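September, a little after 9 in the morning

Second go at getting Pandedex onto the shared Mac in the Varndale room. Yesterday I gave up when the installer sat at "verifying" for the whole of lunch, and I'm happy to say I was much more patient today (coffee helped!). I threw out the old copy first, emptied the trash, restarted, and dragged the new one into Applications by hand.

It opened on the first try, asked for the license server, and then complained with error 3094. I spent far too long reading up on that one before noticing I'd left a space after the port number. It should be 2255 and nothing after it. Please, whoever sets up the next machine, type it in yourself and don't paste it out of my old email, which has the space in it too.

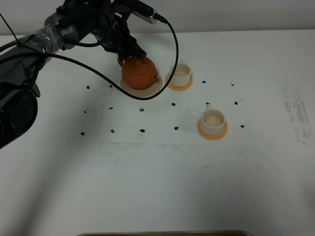
After that the Gilani plug-in went in nicely, though you do have to quit Pandedex completely before it shows up in the menu. Closing the window won't do it. I moved over the old project folders as well, 44 of them, and 7 came up with a warning about an older file format. They open fine if you say yes to converting, but I kept the originals in a folder called "before" on the Fulalar drive, so don't clean that up just yet, please.

Still to do: the Windows laptop, and finding out where the new version keeps its backups.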